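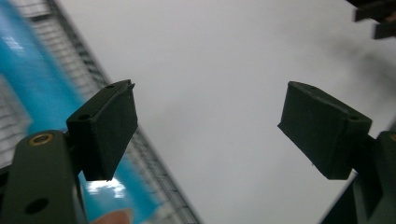
Damián Godoy - session notes, Stringing and Racket Care, Beltemmont evening course
Typed up after class on Tuesday, so excuse the shorthand

Session three. Mains, crosses, knots, then care of the racket between jobs. If you missed session two get the clamp notes off someone first, none of this makes much sense without them.

Before anything goes on the machine

Look at the frame. All the way round, under good light. Run a thumb along the inside of the hoop, then the outside, then check the throat. Paint chips fine. A crack you can catch with a fingernail, not fine, stop and call the customer. Write it on the ticket before you cut the old strings. Write down the old string too if you can read it, people never remember what they had.

Grommets next. Any that are split, sunk or worn to a sharp edge get replaced now. A short piece of tubing will do for one bad hole. Whole strip gone brittle = new strip, and ask before you order it.

Cutting out. Start in the center, work outward, go evenly - one main, one cross, one main, one cross. Do not cut all the mains and then wander off for coffee with the crosses still pulling. That is how you bend a hoop.

Then the ticket:
- name, racket, head size
- pattern (how many mains, skipped holes top and bottom)
- string and gauge for mains, same for crosses if it's a hybrid
- tension
- one piece or two
- your initials

Worked example for tonight was a 100 square inch head, 16 mains, 16 gauge synthetic gut, one piece. Most of what comes through a club shop looks like that or close to it. If the manufacturer's pattern sheet and your memory disagree, the sheet wins. If there's no sheet, count the holes on the old job before you cut. Take a phone picture. Really.

Mounting

Head and throat supports first, then the side arms. Side arms snug to the frame, no more. You should be able to feel contact all round but you are not squeezing anything. Check the turntable swings clear of the tension head both ways. Check nothing covers a grommet you need in the first six pulls. People got this wrong twice tonight and had to unmount.

Mains

Measure the short side. For one piece on this frame we used a bit more than the length needed for eight mains, plus enough to reach the tensioner comfortably on the last pull. Too short is a wasted set. Too long and you run out on the crosses, which is also a wasted set, just later in the evening.

Feed both center mains. Clamp one, pull the other. Then swap. After that never get more than two or three strings ahead on one side, I don't care how fast it feels. The frame is taking load unevenly the whole time you're ahead.

Where do the mains end? Count it out on paper. Loop at the throat, eight mains a side, the eighth comes down and finishes at the throat. Loop at the head and it finishes at the head. Matters because a lot of makers want the crosses run from head to throat, and on a one piece job the crosses start where the long side finished. So on tonight's frame: start at the head. Or do it two piece and the question goes away, at the cost of two extra knots. Check the sheet, some makers say two piece only.

Last main each side. Double check the skipped holes before pulling. This is THE mistake. Everyone strings into a hole meant for a cross at least once, and you only find out when you get to that cross and there's a string sitting in it.

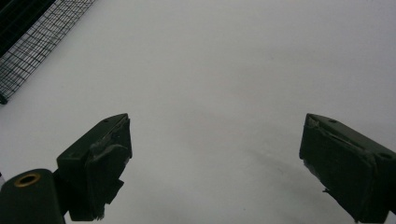
Tie off the short side. Parnell knot or double half hitch, either is ok for this course, pick one and learn it cold. Pull the knot down snug by hand with the pliers supporting, not yanking. Trim the tail short but leave enough that it won't slip back through itself. Some people add a few pounds on the last pull before a knot to make up for what you lose backing off the clamp. I do, small amount. Others don't. Be consistent, whatever you choose, and don't do it on natural gut without knowing what you're at.

Crosses

Weave one ahead. Meaning: weave the next cross before you pull the current one, while that one is still slack. Faster, easier on the fingers, much less friction. Takes a few rackets to click.

Weave with the fingertips on top hand pushing, under hand catching. Don't drag the string through at speed in one spot, fan it as you pull so the heat gets spread along the mains. Soft string will notch otherwise. Poly kinks if you let the coil twist - keep it flat, undo the loops early, not when they've tightened down to nothing.

Straighten each cross as you go, before clamping. Doing them all at the end is twice the work and the tension ends up all over the place.

Check your weave every three or four rows. Sight along from the side. A misweave found now is a minute. Found after the knot, it's the whole bottom half out.

Tension

Pounds on the dial is a reference, it is not what the player feels and its not what another shop's machine will give. Drop weight, crank (lockout) and constant pull will all come out different at the same number. A lockout machine generally plays looser than constant pull at the same setting. If somebody brings a racket from another shop and says "same again", ask what machine, and if they don't know, tell them you'll do it at the number and adjust next time.

Rough rules, good enough for the counter:
- lower = more depth, easier on the arm, less predictable on short swings
- higher = shorter ball, firmer feel, harder on the arm
- poly goes lower than multifilament or syn gut, most people drop a few pounds
- change one thing at a time, string or tension

Juniors. Under 13 I'd keep full poly off the racket nearly always. Soft synthetic, middle to low end of the printed range. Parents will ask for what they saw on TV. Talk to the coach if there is one, and look at how often the kid really breaks strings. If the answer is never then they don't need it.

Calibrate. Spring scale, before each busy day or whenever the machine's been moved. Log it.

String stock

Reel or sets? Figure twelve meters per full job. A 200 meter reel gives you 16 jobs with a bit left over, which is usually not quite enough for anything. Cut lengths generously while you are learning and acccept the loss. Keep reels out of sun and out of the car. Natural gut stays sealed till you need it.

Don't open four reels at once because the color looks nice. One syn gut, one multi, one poly will serve most clubs fine.

Care between jobs (hand this part to customers if you like)

No rackets in a hot car. Dead poly should be cut out even if it hasn't broken - it loses tension and goes boardy well before it snaps. Old rule says restring as many times a year as you play in a week. Fine for multi. Too slow for poly if you hit hard. Grips get changed more than anyone does it. Bumper guard: replace before the frame starts to show through, not after.
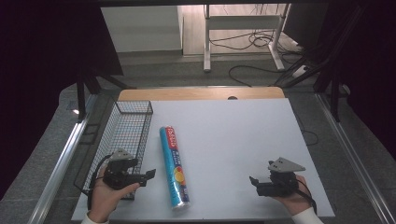 Sille Fogh asked whether a broken string should be cut out straight away on court or left till the racket gets to the shop. Cut it out. Same way as on the bench, center outward, a bit of each. One broken main leaves the rest pulling lopsided on the hoop, and a night in the bag like that does it no good. Carry small cutters.

Follow up from Ynyr Edwards, about hybrids - which goes in the mains? Mains decide most of the feel. Poly mains with a softer cross is the usual one. The other way round plays softer and costs more in gut. Tension can be different on each, write both on the ticket.

For next week

Bring one racket you don't mind wrecking. String it twice if you can get machine time, once one piece, once two piece. Same string, same number. Note how long each took and where you got stuck. Pattern sheets are in the blue folder, please put them back in order. Badminton frames not till session five, the supports are different and the tensions are a whole other conversation.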